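Deux caméras de poignet, un seul bras

10 février 2023

Depuis le mois d'octobre je travaille avec deux petites caméras montées au poignet du bras, et plusieurs lecteurs m'ont demandé laquelle il faut acheter. Je vais essayer de répondre, avec mes excuses pour mon français, qui reste une langue apprise tard.

La première est le modèle Namisa, que j'utilise avec la pince Sterex à deux doigts. La seconde est vendue par Goditz avec un support déjà percé. Les deux se branchent en USB, les deux donnent une image en couleur, et sur le papier elles se ressemblent beaucoup. Le prix aussi est presque le même, donc je ne vais pas en parler.

Ce qui m'a surpris d'abord, c'est le poids. La Namisa avec son câble et ses vis pèse 104 grammes. La Goditz pèse 153 grammes, et 147 si on enlève le petit capot en plastique, ce que je ne conseille pas. Pour un bras industriel cela ne change rien. Pour le mien, dont le dernier moteur est faible, je dois refaire le réglage de la compensation de gravité chaque fois que je change de caméra. Si on oublie, le poignet descend doucement pendant l'arrêt, et on cherche ensuite une erreur de calibration qui n'existe pas. J'ai perdu une soirée entière de cette façon.

Le câble est l'autre sujet. Celui de la Namisa sort sur le côté et il se coince contre le support de la pince lorsque le poignet tourne trop loin. Odair Trindade, avec qui je partage l'atelier, m'a proposé de le faire passer derrière, dans une boucle large tenue par du velcro. Avec cette boucle j'arrive à faire presque toute la course de l'articulation. Une rotation complète de 360 degrés reste impossible, il ne faut pas rêver. La Goditz a une sortie vers l'arrière et ce problème ne se pose pas.

Pour l'exposition automatique, j'avais au début une préférence nette pour la Goditz. Elle réagit vite quand la pince descend vers la table et que sa propre ombre entre dans le champ. La Namisa met plus de temps, et pendant ce temps les bords des pièces sont difficiles à trouver pour mon programme. J'ai fini par fixer l'exposition à la main sur les deux, et alors la différence disparaît presque.

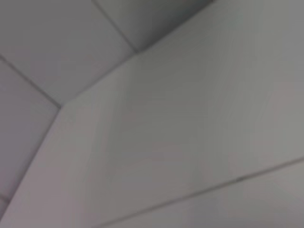 La mise au point me pose plus de difficultés. Les deux optiques sont réglées pour travailler de près, parce que c'est à courte distance que la pince doit saisir. Je trouve ce choix raisonnable, mais il faut le savoir avant d'utiliser la même caméra pour surveiller toute la pièce. Byung-chul Ko m'a écrit qu'il desserre la bague de l'objectif d'un quart de tour et qu'il la bloque avec une goutte de vernis. Je n'ai pas encore osé le faire.

Côté logiciel, j'utilise Nông pour enregistrer les images avec la position des moteurs. Il reconnaît les deux caméras, à condition de les brancher avant de le lancer. Si on les branche après, il faut tout redémarrer, y compris le contrôleur du bras.

Pour l'instant je garde la Namisa sur le bras, à cause du poids. La Goditz ira sur le portique dès que j'aurai reçu les vis, qui sont en rupture chez mon fournisseur.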